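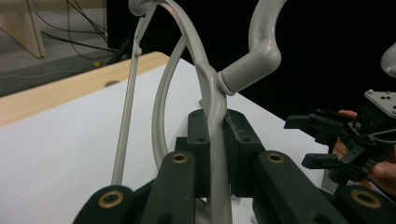
I spent most of last night reading the leaked Rallgate emails, or what are claimed to be the Rallgate emails, and I still can't tell you whether they're real. The archive has 3,045 messages in it. I got through the first few hundred before I gave up and started searching by keyword. Most of the threads start with the council's contract with Zastik and then wander off into parking, lunch and who forgot to book the room.

The claim, if you missed it, is that two people in the planning office told Zastik what the other bidders had offered before the July deadline. Fashola, the firm that lost, says this cost them the job. Zastik says the emails are fake. The council says it is looking into it, which it also said a month ago.

What bothers me is the format. Somebody exported the whole lot to plain text and stripped out nearly everything except the sender, the date and the subject line. Without the full headers there's no way for an outsider to check which servers the messages passed through. A plain text file can say anything. I could type one up in 2 minutes.

On the other hand, 3,045 is a lot of messages to make up. Page 93 of the combined file is a long argument over a broken projector, and I can't see why a forger would bother. Of course you could take a real archive and slip in three or four fake messages — that would be a lot less work and much harder to spot.

The Unis forum has a thread on this that passed 2,000 replies yesterday. Most people there made up their minds on the first day, and I stopped reading when it got to the moon landing.

I'd like the council to release its own copies of the messages from those dates, headers included, to someone outside the building who knows mail systems. They must have backups. I wrote to the records office this morning to ask and got an automatic reply saying to allow 20 working days.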